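Liste de contrôle – cellule à deux bras, manipulation de câbles réseau
Site : Fluvton. Version du 2018-08-21

1. Surface de travail
Plateaux dégagés, jointure entre les deux tables sans marche : conforme.
Propreté du plateau : traces légères, acceptable.
Garnitures des doigts : à réserver. Quelques miettes collées sur un patin, à brosser avant chaque série.
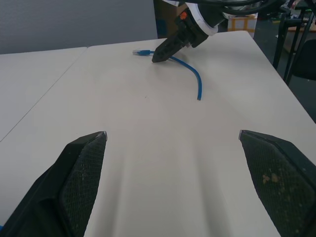 2. Préhension
Prise d'un câble posé à plat : conforme à vitesse réduite. Le seuil Declercq demande 100 saisies consécutives ; nous en sommes à 81. Les échecs viennent presque tous des bouts coupés, qui roulent sous le doigt.
Arrêt d'urgence vérifié bras en mouvement : conforme.

3. Coactivité des bras
Distance minimale entre pinces : non conforme. Les pointes se frôlent au-dessus du bac bleu et la surveillance logicielle ne réagit pas toujours.
Câbles des caméras de poignet : ils pendent à l'extérieur des bras. Ajouter un collier au coude.
Récipients de verre au fond de la table : à retirer avant tout essai rapide.
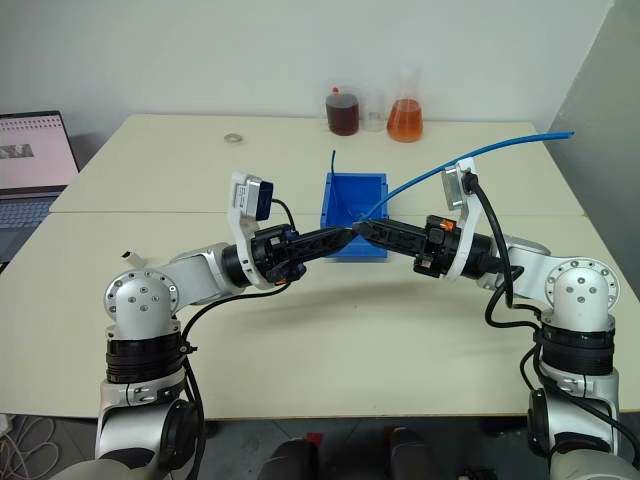 Pascual Huenchumán
Contrôleur, sécurité des machines

4. Tenue du connecteur
Maintien d'une fiche RJ45 à la verticale, contacts vers le bas : conforme. Insertion dans une prise : non évaluée. Un opérateur de Dukmont range un lot en 4 minutes, la cellule en met environ 51.

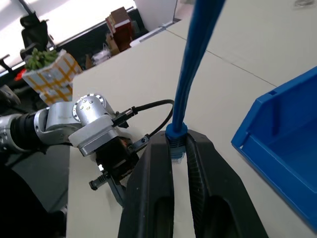

5. Avis
Tri et rangement sous surveillance : autorisés. Fonctionnement sans opérateur : refusé tant que le point 3 reste ouvert. Pour le ménage d'atelier, essuyage compris, la demande d'Ustau est prématurée – aucun essai ne l'appuie.
Contre-visite en septembre, avec Cristóbal Ledesma.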